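Sorting the soft toys before the spring swap

The toy swap at the Lalska hall opens again in March, and soft toys are the part that always needs the most sorting. Last year 634 of them came in, and 424 went home with someone new. The rest sat in bags in the back closet until summer, so this time we are asking families to go through their bears and rabbits at home first.

Start with the seams. Pull gently at the arms, the legs and the ears, and check that the eyes don't turn. A loose eye can be sewn back on, but please do it before you drop the toy off. Toys with a battery box go in a separate bag with the batteries taken out.

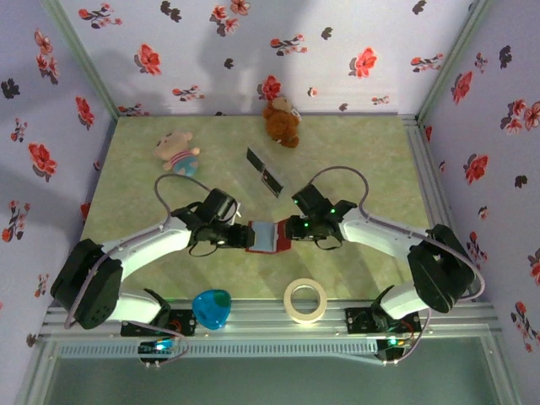
Most bears can be washed at home. Put them in a pillowcase, tie the end and run a cool cycle with a small amount of soap. Older ones with a stiff filling do better with a damp cloth - work on one side, let it dry, then turn it over. Drying can take two days in a cold house, and a toy that still feels heavy in the middle should wait.

Drop-off is at the side door on Plarus Street, from 4 p.m. until 7 p.m. Bags should be small enough to carry with one hand. We have shelf space for around 3,000 items in all, counting books and puzzles, and soft toys get the two lower shelves. Games with missing pieces can't be taken this year.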